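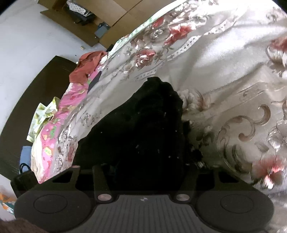

A reader in Grenden asks whether a small group can comment on a pesticide listing without sending anyone to the meeting. Yes, it can. Written comments go in through the Pukisus portal, and the steps are the same for groups and individuals.

1. Register
Open an account in the group's name and wait for the confirmation email. It can take up to 8 working days, so do it before you start writing.

2. Find the draft
Search by substance, then download the latest version. The last one ran to 226 pages. Read the summary and the section on uses, and note the paragraph numbers you want to comment on.

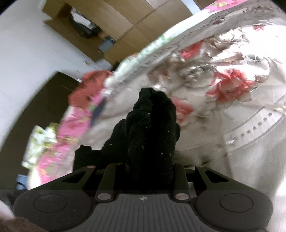

3. Write the comment
Use the Trostetti template – it has one row for each point. Put the paragraph number first, then the change you want, then your evidence. Keep it to two pages. Attach any reports as separate files.

4. Submit
Upload before noon on the closing date, usually in November. Save the receipt number. Late comments are not passed to the reviewers.

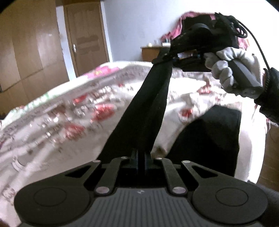
My receipt never came, one commenter writes, and the portal still shows the file as a draft. In that case, press Submit again and check the status page after about 52 minutes, when it next refreshes.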